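By the Sirko manipulation group, Prilleck
Last updated: June

5.2 Silent grasp failures

We had hoped, a little fondly perhaps, that the pens would be the easy part of the desk-clearing task. They were the part that kept us late. Of the 91 pen trials, 15 ended with the controller reporting a good grasp while the fingers held nothing at all, and the arm carried on quite happily to the pen holder and opened over it. We call these silent failures, and we worry about them more than the loud ones — a dropped pen at least gets noticed. 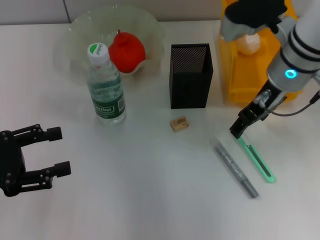 Figure 6. Right gripper above the end of the mint-green pen, with the gray marker lying beside it.

As Figure 6 shows, the two pens lie nearly parallel with a narrow gap between them, so a small sideways error matters a good deal. We first blamed the depth estimate on the translucent green body, and spent longer on that idea than we would like to admit. The logs pointed elsewhere. Our grasp check, carried over from the Utulier controller, accepted any finger width above 2 mm, and a worn linkage was stopping the fingers just short of fully closed. An empty grasp therefore passed as a thin pen. We replaced the linkage, and the check now compares the final width with the closed width measured at startup.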